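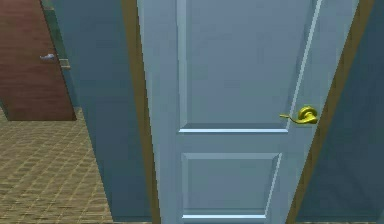 Plustisier 문 조작 시뮬레이션 데이터셋

버전 2
최종 수정: 2022년 6월 19일
관리: Drenetti 인식·계획 파트

개요

Plustisier는 실내 문을 대상으로 한 손잡이 검출, 문 상태 추정, 접근 자세 계획용 합성 데이터셋이다. 모든 이미지는 렌더러에서 생성했으며 실제 촬영 이미지는 들어 있지 않다. 이동 로봇의 머리 카메라 시점에서 본 문과 그 주변(문틀, 벽, 바닥, 멀리 보이는 다른 문)을 담는다.

처음에는 Zinchenko 플래너의 회귀 테스트용으로 만들었고, 버전 2부터 인식 모델 학습에도 쓸 수 있도록 라벨을 확장했다.

구성

에피소드는 모두 900개다. 그중 534개는 레버형 손잡이, 나머지는 노브형과 막대형 손잡이가 달린 문을 다룬다. 에피소드는 16개의 실내 배치에서 뽑았고, 배치마다 벽 색, 바닥 무늬, 문틀 재질을 따로 지정했다.

디렉터리 구조

episodes/ 에피소드별 폴더
episodes/(번호)/rgb/ 컬러 이미지
episodes/(번호)/depth/ 깊이 맵, 단위는 미터
episodes/(번호)/seg/ 인스턴스 마스크
episodes/(번호)/state.csv 문 각도, 레버 각도, 베이스 자세
layouts/ 배치 정의 파일
splits/ 학습, 검증, 시험 목록
tools/ 변환 및 점검 스크립트

라벨

door_panel: 문짝. 몰딩 패널은 문짝에 포함하며 따로 나누지 않는다.
handle: 손잡이. 레버와 로제트를 하나의 인스턴스로 묶는다.
casing: 문틀 바깥쪽 마감재.
target: 계획 대상 문이면 1, 배경에 있는 문이면 0.
handle_side: 카메라에서 보았을 때 손잡이가 달린 쪽. left 또는 right.
lever_angle: 레버 회전각. 수평이 0이고 아래로 누르는 방향이 양수다.

한 화면에 문이 둘 이상 잡히는 경우가 있다. 첫머리의 렌더링에서는 금색 레버가 달린 청회색 문이 가까이에 있고, 왼쪽 벽 모서리 너머로 은색 레버가 달린 적갈색 문이 보인다. 두 문 모두 손잡이가 오른쪽에 있어 handle_side만으로는 구분되지 않는다. 대상을 고를 때는 반드시 target 값을 함께 읽어야 한다. 버전 1에는 이 필드가 없었고, 가장 큰 손잡이 마스크를 대상으로 간주했다.

좌표계

카메라 좌표계는 z축이 전방, x축이 오른쪽, y축이 아래쪽이다. 문 좌표계의 원점은 경첩 축과 바닥면이 만나는 점에 둔다. 손잡이 자세는 문 좌표계 기준으로 저장하며, 월드 좌표가 필요하면 tools/to_world.py를 사용한다. 쿼터니언 순서는 w, x, y, z이다.

사용 방법

1. 압축을 풀고 환경 변수 PLUSTISIER_ROOT에 경로를 지정한다.
2. python tools/check.py 를 실행해 누락된 파일이 없는지 확인한다.
3. splits/train.txt의 목록으로 로더를 초기화한다.
4. 플래너만 시험할 경우 --state-only 옵션을 주면 이미지를 읽지 않는다.

깊이 맵을 리사이즈할 때는 최근접 보간을 쓴다. 선형 보간을 쓰면 레버 가장자리에 실제로 없는 깊이 값이 생겨 파지점이 문짝 쪽으로 밀린다.

분할 기준

학습, 검증, 시험은 에피소드가 아니라 배치 단위로 나눴다. 같은 배치가 두 분할에 동시에 들어가지 않는다. 손잡이 메시는 분할 사이에 공유되므로, 처음 보는 손잡이 형상에 대한 일반화 성능을 이 분할로 평가해서는 안 된다.

알려진 문제

- 조명이 고르고 부드러운 장면이 많다. 역광이나 강한 그림자에 대한 평가용으로는 부족하다.
- 반복 무늬 바닥에서는 특징점 매칭이 잘못 붙는 일이 잦다. 시각 주행거리계를 함께 돌릴 때는 바닥 마스크를 적용할 것.
- 문이 닫힌 상태에서는 문짝과 문설주 사이의 틈이 얇게 렌더링되어 저해상도에서 사라질 수 있다. 문 상태는 이미지가 아닌 state.csv의 각도를 기준으로 삼는다.
- 유리문과 미닫이문은 없다.
- 문 닫힘 장치의 복원력은 모델링하지 않았다. 힘 제어 정책을 학습할 때 주의가 필요하다.

변경 내역

버전 2: target 필드 추가, 레버 각도 부호 통일, 배경 문의 손잡이 마스크 보완, Stevbridge 배치 묶음 편입.
버전 1: 1월 내부 배포. 깊이 맵 단위가 밀리미터였으므로 버전 2와 섞어 쓰지 않는다. 변환에는 tools/depth_v1_to_v2.py를 사용한다.

이용 조건

연구 및 내부 평가 용도로 사용할 수 있다. 재배포할 때는 이 문서를 함께 포함하고, 라벨을 수정했다면 변경 내역에 적는다. 라벨 오류는 에피소드 번호와 프레임 번호를 적어 저장소 이슈로 등록한다.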